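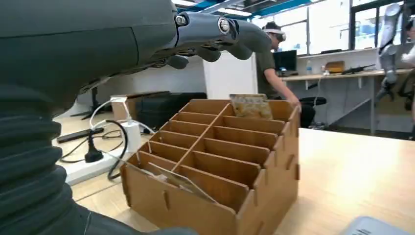
Slide 1: Robot arm and wooden desk organiser

Merge in turn: why the empty lane is there for you
Speaker notes, Clorden Drivers' Evening, 21 January 2020

Opening (keep it quick, they'll have come straight from work)

Ask for hands up. Who moves over as soon as they see the "lane closed" sign? Who stays put until the cones? Let both lots look at each other for a moment. There's usually a bit of laughing and one person who folds their arms. Good, talk to that person.

Say which one I used to be: an early mover, and a cross one. I used to sit in the long queue on the Hodov road glaring at anyone who came past on the right. I've changed my mind completely and I love talking about it!

Slide 2: The Hodov road works

Most of the room will have sat in these last March. Two lanes down to one, just before the bridge. First sign 400 metres out. Everybody squeezed left at that first sign, so the right-hand lane was bare all the way to the cones and the queue on the left went back past the Tapia Street junction. People who only wanted to turn off at Tapia Street, and weren't even going over the bridge, got stuck in it.

Pause here. Someone will have a story about missing a train or being late for school. Let them tell it.

Then the point: use both lanes and the same cars take up far less road. The bridge won't let more cars over per minute, so be clear that this isn't magic. It keeps the tail of the queue short and the junctions behind it open.

Slide 3: How to do it

Talk this through slowly, using the toy cars on the front table if the projector is too dim.

Slow down early and stay in whichever lane you're in.
Match the speed of the cars next to you.
Leave a gap in front, a proper one, as you get near the cones.
At the merge point, one from the left, then one from the right. Indicate, go, and give a wave (I'm a great believer in the wave).

Stress that this is for slow, heavy traffic. If the road is moving fast and there's plenty of space, move over in good time when it's safe. I forgot to say so at Wakach and spent most of the tea break putting it right.

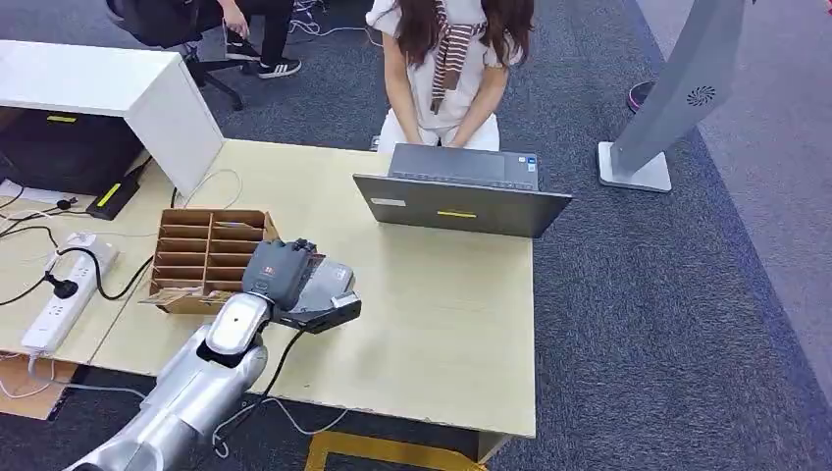

Slide 4: "But they're pushing in"

My favourite part. Don't rush it.

It feels like queue-jumping because we learn queues on foot, at the post office or the bus stop, where there's one line and you join the back. With a "merge in turn" sign up there are two lines, and the turn-taking happens at the front.

Straddling both lanes to stop people coming past: please don't. I did it once, years ago, with my heart thumping, and all I managed was to annoy a van driver and leave a huge gap in front of me.

Lorries need a kinder gap than you think. So does anyone towing. Mention motorbikes too, check the mirror on both sides.

Slide 5: Signs

Show the picture of the sign. Ask whether anyone noticed it on the Hodov road. It was up by the last set of cones, tiny, and half behind a hedge. An earlier sign saying "use both lanes" would have helped no end. Clorden has more works coming on the same stretch, so if people want to write in and ask for one, the address is on the handout by the door.

Questions

Likely ones: what if nobody lets me in (keep rolling gently, somebody will), does it work on slip roads (no, different rules, you give way), who is to blame in a bump (don't guess, tell them to ask their insurer).

Collect the toy cars before the tea goes round.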